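Readers who are planning a bathroom are advised to visit a showroom before placing any order. I spent an April morning at Clarnier, with a list of measurements and a limit of 70 centimetres for the vanity.

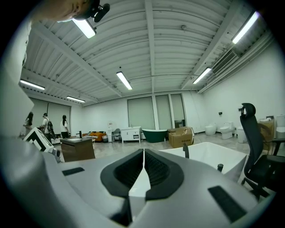
Worktop height deserves particular attention. A difference of 20 millimetres is easily overlooked in a catalogue and is felt every day at the basin. The Prado range was my preference, although delivery is quoted at 17 working days. Tap samples may be borrowed on request.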